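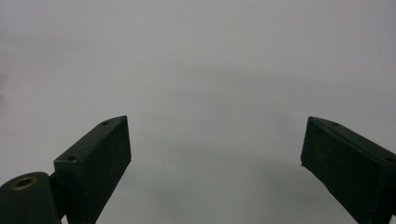
A driver in Patness once told her garage that she did not understand why her electric car slowed down so strongly when she lifted her foot, and that she believed the brakes were stuck. The mechanic checked all four wheels and found nothing wrong. She then asked where the energy goes, if it does not go into the brakes. It is a good question, and this chapter tries to give a full answer to it.

Chapter 7
Regenerative Braking

7.1 Why we study braking before range

In the earlier chapters we looked at how a motor turns electrical energy into motion. Many students expect that the next topic will be range. We prefer to speak first of braking, for the range of an electric car in city traffic depends very much on how it slows down. A car which stops at every traffic light must build up its speed again each time, and all the energy for this has to come from somewhere.

In a car with only friction brakes, the pads press on the discs and the energy of motion becomes heat. The heat goes into the air and is lost for the driver. In an electric car the motor can work in the opposite direction. The wheels turn the motor, the motor works as a generator, and the current flows back to the battery. The resistance of the generator is felt by the driver as a slowing force.

7.2 A first calculation

Let us take a small delivery car, the Moltora, which we will use in all the problems of this chapter. Its mass with driver is 1,332 kg. Before a red light it travels at 31 miles per hour, which is 13.9 meters per second. The energy of motion is one half of the mass multiplied by the square of the speed. For the Moltora this gives close to 129 kilojoules.

Now we put packages in the same car until the total mass is 1,681 kg. At the same speed the energy is close to 162 kilojoules. The student should notice that the loaded car needs more energy to reach its speed, but it also offers more energy for recovery when it stops. This does not mean that a heavy car is better. A part of the energy is lost each time it passes through the motor, the power electronics and the battery, and the heavy car sends more energy through this path in both directions.

Please do the calculation again by yourself with half of the speed. The result will be one quarter of the first value, and not one half. Students often make this mistake in the exam, also those who know the formula well.

7.3 What limits the recovery

The battery cannot always accept the current. When it is almost full, there is little room for more charge, and the control unit must reduce the regenerative force. A driver who lives on top of a hill and charges fully at night will know this effect. The first descent in the morning feels different from the same descent in the evening.

Temperature is the next limit. A cold battery accepts charge slowly — in January a car that was parked outside may offer almost no regenerative braking for the first miles. Some makers warm the battery before the trip, while the cable is still connected. Others show a message on the display and leave the rest to the driver.

There is also the question of grip. If only the front wheels are driven, only the front wheels can recover energy through the motor. On a wet road or on ice, too much force on one axle can make the tires slide. The stability system then lowers the motor force, and the friction brakes take over a bigger share.

7.4 Blending

The work of sharing the force between the motor and the friction brakes is called blending. In the Moltora we suppose a system of the Catier type, where the pedal is connected to a sensor. The driver asks for a certain force, and the control unit decides how to produce it. In a Lungu system, which is simpler and older, the pedal acts on the friction brakes directly, and recovery happens only when the accelerator is released.

Both solutions have their friends. Blending recovers more energy for drivers who use the pedal a lot, but it is difficult to make the pedal feel natural. We will compare the 2 systems in section 7.6, after we have discussed the torque curve of the motor at low speed.

Words to know before you continue: generator, recovery, state of charge, blending, friction share. The state of charge was explained in chapter 4, and it is useful to read that page again now. In section 7.5 we will need it for the first diagram.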